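Skusthorpe library to lend tools and kitchen gear from former bank building

February 18, 2025

Skusthorpe residents will be able to borrow drills, sewing machines, folding chairs and cake pans with their library cards starting next month, after the town council approved the final part of the funding for a lending room on Fareven Street.

The room will take up the ground floor of the old Jurik Savings building, which has stood vacant since the branch closed. The library already rents the second floor for storage and will add the lower level to the same lease.

Library director Woo-jin Yeom said the idea grew out of a short trial in November, when the main branch put a small number of household items on a shelf near the front desk. There were 204 loans before the trial ended. The carpet cleaner went out most often, followed by a pressure washer and a set of large stockpots.

"We had people asking for things we didn't own," Yeom said. "A tile saw, a canopy tent, a second carpet cleaner. We kept a list at the desk and that list is pretty much what we went shopping with."

The collection will open with 275 items. Most were bought new from local stores, and the rest came from residents who were moving or clearing out a garage. Donated power tools were checked by an electrician before being added to the catalog, and a few were turned down for worn cords or missing guards.

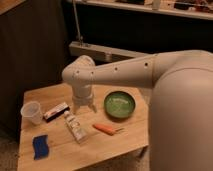 Loans will run for seven days and can be renewed once if no one else has placed a hold. Adults with a card in good standing may take out up to three items at a time. Anyone borrowing a power tool will need to sign a one-page form at the counter, and borrowers under 18 will be limited to kitchen equipment, board games and craft supplies.

There is no charge to borrow. Late fees will be $2 a day for most items and $5 a day for the larger ones, such as the carpet cleaners and the tent. Blades, sandpaper, thread and other supplies that get used up are not included, though the counter will sell a few basics at cost.

The council vote was 5 to 2. The two members who voted no said they supported the library but wanted a clearer plan for repairs. The budget sets aside $1,000 for repairs in the first year, and councilors asked for a report on that spending after six months. Another $2,000 will go toward shelving and a ramp at the side entrance on Cho Avenue.

Yeom told the council that wear and tear in the trial had been light. One hedge trimmer came back with a bent blade, and a slow cooker lid was broken. Both borrowers paid for the replacement parts.

Parking was the other main question at the meeting. The Fareven Street side has metered spaces only, and several people who spoke said they would not want to carry a table saw two blocks. The town has agreed to mark two spaces on Cho Avenue as 20-minute loading spots — they will be free during lending hours and open to general parking at other times.

The room will be open four afternoons a week and on the first Saturday morning of the month. Hours will be posted at the main branch and on the library's website once staffing is settled. Items can be reserved online or by phone, but they have to be picked up and returned in person at Fareven Street. The book drop at the main branch will not take them.

Residents who want to donate can bring clean, working items to the main branch during regular hours. The library is mainly looking for ladders, hand trucks, canning equipment and extension cords rated for outdoor use. It can't accept mattresses, car seats, bike helmets or anything that runs on gasoline.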